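Blue tape lifting on our indoor four square court – what should I use instead?
Posted in Indoor Games & Play Spaces
371 views, 3 replies

We've set up a mini four square court for the kids in the rumpus room and they absolutely love it! It's just two lengths of blue masking tape crossed over on the grey floor, and everyone gets a square. We play with tennis balls, bouncing them from square to square.

The trouble is the tape. It's started coming up right near the crossing, and the edges are getting ragged. I'd love something that lasts through the September holidays but still comes off clean, as we're renting. It doesn't have to be perfectly straight (ours certainly isn't) – it just has to stay put.

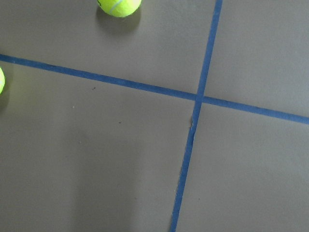 Usent
Masking tape is a painter's product and it was never going to love sneakers. Go for proper vinyl floor marking tape, the stuff they use in school gyms. Wipe the floor with a bit of metho first, let it dry, then lay the tape and rub it down hard with the back of a spoon. Test a short bit in a corner before you do the lot! Some of them leave glue behind if you leave them down for months.

Praris
just use more masking tape lol. ours gets redone every couple of weeks and the kids reckon that's half the fun

Clinora
Love this idea, we did the same in our garage! The crossing is always the weak spot. Don't run one strip over the other – cut the second one into two pieces and butt them up against the first, so there's no raised edge for a toe to catch. For the bit that's already up, trim it square with a sharp knife (gently, if it's a soft floor) and patch it. Peel it all back slowly on a low angle when you move out.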